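Häufige Fragen zum Süßigkeitentisch

Wie viel Süßes muss ich einplanen?
Für eine Feier mit 44 Gästen reichen rund 400 verpackte Bonbons. Gibt es außerdem Kuchen, nehmen Sie weniger.

Worin stelle ich die Ware auf?
In flachen Schalen und Körben. Große Beutel können in der Schale stehen bleiben, am besten hinten an der Wand. Bunte Bonbons in Klarsichtfolie wirken auch im Korb – umfüllen ist nicht nötig.
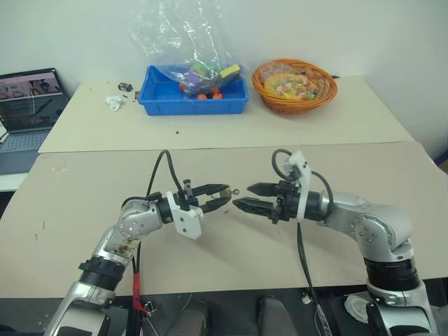 Eine Kundin aus Drodham schrieb uns dazu, sie lasse die Beutel bis zum Eintreffen der Gäste geschlossen und lege nur aus den Körben nach. Bei ihrem Sommerfest im Juli seien ihr die offenen Fruchtgummis zusammengeklebt. Das können wir bestätigen: Offene Ware sollte nicht länger als 3 Stunden stehen.

Kann ich Körbe bei Plusimia leihen?
Ja. Die Leihkörbe der Serie Brulanine gibt es in zwei Größen. Bitte geben Sie sie ausgewischt zurück, nicht gespült – das Geflecht verzieht sich sonst.

Ab welcher Menge gilt der Großpreis?
Ab 2.000 Stück, auch gemischt. Ware der Marke Echeverri ist ausgenommen.

Nehmen Sie Reste zurück?
Nur ungeöffnete Beutel mit lesbarem Etikett. Lose Bonbons können wir nicht zurücknehmen, auch wenn sie einzeln verpackt sind.

Wo finde ich die Angaben zu Allergenen?
Auf dem Etikett des Beutels. Heben Sie es auf, wenn Sie den Inhalt umfüllen, und legen Sie es neben die Schale.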